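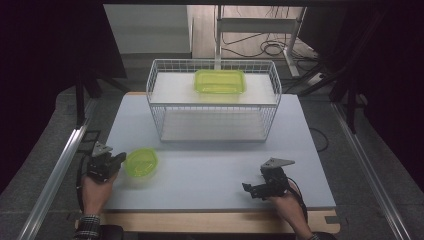 家事・店舗作業の自動化に関する進捗報告(助成担当 Lurdes Mendes 様)
1月27日(月)
この記事は約6分で読めます

いつもご支援ありがとうございます。前回の報告では計画の話ばかりでしたが、今期は手を動かした話がたくさんあります!正直に申し上げて、うまくいかなかった話のほうが多いのですが、それも含めて面白い三か月でしたので、少し長めに書かせてください。

■ 今期の課題
申請書に書いた問いは「家庭の台所や小さな店の棚まわりの仕事を、機械はもう任せられるところまで来ているか」でした。今期はそのうち「器を棚に載せる、棚から下ろす、隣に並べる」という、ごく地味な作業に絞っています。食器の片付けでも、店頭の品出しでも、結局はこの動作の繰り返しになるからです。

手本の収集は、手持ち式のグリッパーを両手に一つずつ持ち、人が実際に作業する方式に一本化しました。遠隔操作の腕を使っていた頃に比べると、とにかく速い。一回の動作が短く、失敗してもすぐやり直せます。今期に集めた手本は2824回分で、目標の2000回を超えました。このうち検品を通って学習に使えたのは2000回を少し上回る程度です。落としたもののほとんどは、器をつかむ瞬間が指の陰に隠れてしまった回でした。

■ 器と棚
半透明のプラスチック容器は、当初の計画では後回しにする予定でした。背景が透けるため輪郭を見つけにくく、縁が光るとそこだけ別の物体のように扱われてしまいます。ところが協力店の Vilela に相談したところ、売り場でも裏の洗い場でも、この手の容器がいちばん多いとのこと。それなら避けて通るわけにはいかないと、順番を入れ替えました。

結果として、これは良い判断だったと思っています。不透明な器だけで学習した版は、半透明の器の前で手を止めてしまうことがよくありました。混ぜて学習した版は、迷わず縁に指をかけにいきます。初めてそれを見た日は、部屋にいた全員が声を上げました(私がいちばん大きかったそうです)。

棚のほうは、ワイヤー製の二段のものを使っています。上の段は素直です。下の段は難しい。指先が棚板と側面の網のあいだに入るので、手首の角度に余裕がなく、人がやっても引っかけます。手本を採る側にもコツが要ることがわかり、採り方の手引きを一度書き直しました。新しい手引きでは、下の段に入れるときは先に器を手前へ滑らせ、持ち替えてから差し込むことにしています。

■ 評価の結果
自律動作での評価は、上の段への載せ下ろしを中心に740回行いました。数字だけを見ると派手さはありませんが、中身はかなり良くなっています。

上の段に一つ載せる:ほぼ安定。器の向きが変わっても対応できるようになりました。
上の段から下ろす:安定。ただし置くときに少し高い位置で離す癖が残っています。
下の段に入れる:成功率63%。前回は評価の対象にもできなかった作業なので、ここまで来たことを素直に喜んでいます。
器を重ねる:まだ報告できる段階にありません。

下の段の失敗を見直すと、大半は同じ形をしています。差し込む途中で器の縁が網に触れ、そこで力を抜けばよいのに押し続けてしまうのです。人間なら指先の感触で「あ、当たった」と気づくところで、今の仕組みにはその感触がほとんど伝わっていません。Batix から試用の力覚センサーを借りる話が進んでおり、届き次第、片手側だけに付けて試します。

■ それで、任せられるのか
Vilela の店長さんからも、家族からも、毎週のようにこれを聞かれます。今の時点での私の答えは、「決まった棚に、決まった種類の器を、時間をかけてよいなら、かなりのところまで」です。急ぐ場面ではまだ人にかないません。品出しの時間帯に通路で作業させるのも早すぎます。一方で、閉店後に洗い終わった容器を棚に戻すような仕事なら、数年前に想像していたよりずっと近くまで来ています。この手応えは、前回の報告を書いたときにはありませんでした。

家庭のほうはもう少し遠いと見ています。台所は一軒ごとに棚の高さも奥行きも違い、中身も日によって変わります。それでも、見たことのない棚の前で動作の最初の半分をちゃんと始められるようになったのは大きな進歩です。残りの半分は来期の宿題とさせてください。

■ 機材と予算
作業台は、アルミの枠を含めて今の配置で固定しました。途中で動かすと手本のあいだにずれが出ることを、身をもって学んだためです。記録用に Nikon のカメラを一台追加しましたが、これは報告や見学者向けの撮影だけに使っており、学習には使っていません。グリッパーの指先の交換部品は予想より早く減り、消耗品費が計画を上回りました。その分は旅費の残りで吸収でき、総額に変更はありません。

ケーブルの取り回しは引き続き悩みの種です。右手側のケーブルが手首に沿って下りているので、奥へ手を伸ばす動作では採る人が無意識に遠慮してしまい、それが手本にも表れます。配線を背中側へ回す案を Laseo の技術者と検討中です。

■ 次の期間の予定
・力覚センサー付きの手本を新たに採り、下の段の評価をやり直す
・大きさの違う器を重ねる作業に着手する
・Vilela の閉店後の洗い場で、人が立ち会ったうえでの試験を一晩行う
・手引きの改訂版を共有する

洗い場での試験は6月を目指しています。床の段差と照明の確認がまだ済んでいないので、日程は店側と詰めてから改めてご連絡します。もしご都合が合うようでしたら、Mendes 様にもぜひ一度、閉店後の売り場までお越しいただきたいです。動画でお送りするより、目の前で器が棚に収まるところを見ていただくほうが何倍も伝わると思います!

消耗品費の内訳は別紙にまとめ、今週中にお送りします。力覚センサーの借用契約について、助成規約上の確認が必要な項目があればお知らせください。

当サイトでは利便性向上のため Cookie を使用しています。閲覧を続けると、Cookie の使用に同意したものとみなされます。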